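Plillell Records 1,396 Remote-Control Runs for Clutter Sorting

August 2025 - Plillell has finished a set of 1396 teleoperated demonstrations for Duvidon, its two-arm tabletop sorting project. An operator drives both arms remotely, and joint positions are logged for each run. The first 1000 runs will train the policy - the rest are held for testing. 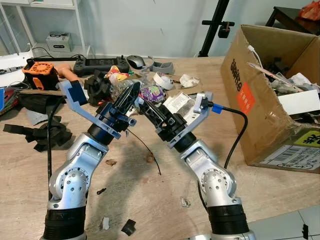

Khondokar replied that 425 of its own runs had to be redone after operators changed shifts, and asked whether Plillell tracks operators separately.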